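Automated Assembly Systems
Unit 12 Handout: Evaluating a Packaged Cell for Computer Refurbishment

Purpose of this unit

Students will review the Zenora bench cell, a commercial package sold by Unent for the repair and upgrade of desktop computers. The package includes one robot arm, a two-plate gripper kit, a set of part holders and a license for the Pistamis task software. Delivery and setup are quoted at 23 working days. Training is billed separately.

The vendor presents the cell as suitable for mixed stock, in which no two computers arrive in the same condition. This claim is the main subject of the review. Students should read the service agreement before class, in particular the section on board damage.

Layout of the bench

The computer is placed on its side with the interior facing up, and the part holders are set next to it on a separate tray. Each holder is shaped for a given kind of part, so that the arm always picks from a known position. The slotted table allows the tray to be moved when a different case size is introduced. 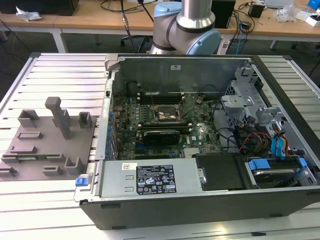
Čestmír Polák: I would add a caution on the holders. The standard set covers the common parts, but any unusual part means a new holder, and the price list does not make this clear. Ask for the cost of changes before signing.

The point is well taken and should be reflected in the cost section of the written report. Lukáč, the second supplier under review, includes 2 holder changes in its base price.

Work at the processor socket

The socket is the most demanding area of the board. Clearance is limited by the memory slots on both sides, and the gripper finger must be narrow enough to work between them. Contact with the retention frame or the load lever is to be treated as a fault, even when no damage is found.

The acceptance test consists of 100 cycles on boards supplied by the buyer. Reports should state who resets the cell after a fault - the agreement is silent on this matter.
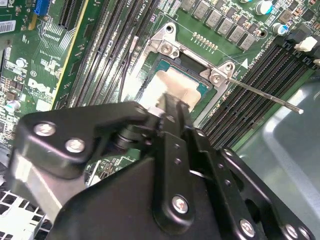

Figure 2. Gripper finger at the lower edge of the processor, Dell motherboard.

Written report

Compare the Zenora and Lukáč offers under the headings of cost, setup, fault handling and support. Reports are due by the end of January.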